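A **connector housing** is the moulded outer part of an electrical connector. It holds the metal contacts in position, keeps them apart from one another and guides the two halves of the connector together. Housings are found in household appliances, cars, heating controls, toys and office equipment. Most are made of plastic, and most are never seen by the owner of the goods they sit in.

## Terms

The words used in the trade are not always consistent. A *housing* is the empty shell. A *contact* or *terminal* is the metal piece that goes inside it, usually crimped to the end of a wire. Once the contacts are in place the whole is called a *plug* or *receptacle*. A *header* is the matching part fixed to a circuit board. Older British catalogues often use *shell* or *body* for the housing, and some repair manuals use *block* for anything with more than two ways.

The distance between the centres of neighbouring contacts is the *pitch*. Two housings that look alike may differ slightly in pitch, and forcing them together can bend the pins.
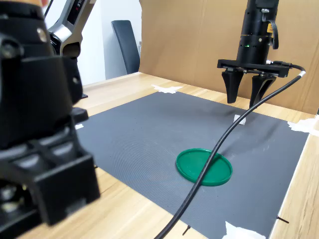

**Can a housing be used again after the contacts have been taken out?**

Usually it can, provided the small locking fingers inside have not been bent or snapped. A contact that slides in without a click, or pulls out with a light tug, shows that the housing should be replaced.

## Materials

Nylon is the most common material. It is tough, slightly springy and cheap to mould, and in its natural state it is white to cream. It takes up a little water from the air, so very dry nylon parts can be brittle and some makers pack them with a measure of moisture. Polyester plastics are chosen where the size must stay the same in damp conditions. Parts meant for hot places, such as ovens and engine bays, may use glass-filled grades, which are stiffer but wear the moulding tool more quickly.

Natural nylon yellows with age and heat. A change of colour alone does not mean that a part has failed, though browning close to one contact often points to a poor joint.

## Manufacture

Housings are made by injection moulding. Melted plastic is pushed into a steel tool, cooled and ejected. The Zidard works, a small producer of appliance parts, ran a 4-cavity tool for its first range and listed 147 different housings in its last printed catalogue. Its rival Breltero sold fewer types in larger numbers, packed in bags of 2345.

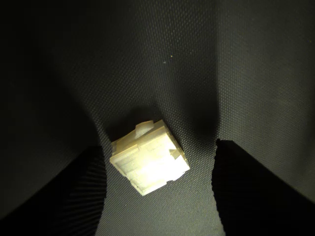 Several readers of the trade bulletin Wakero objected to bulk bags, and one wrote that thin latches got crushed at the bottom and that trays were worth the extra money. Breltero later offered both.

## Keying and latching

Keying stops a plug from being fitted the wrong way round or into the wrong socket. It may take the form of a rib, a missing corner or a blocked position. Latching keeps the halves together against vibration and pulling. The Dauda 3005 series had a side latch that could be released with a thumbnail, while other designs need a flat tool.

Colour is sometimes used as a further guide, but it is not a safe one by itself, as different makers use the same colour for different sizes.

## See also

- Crimping
- Terminal block
- Wiring loom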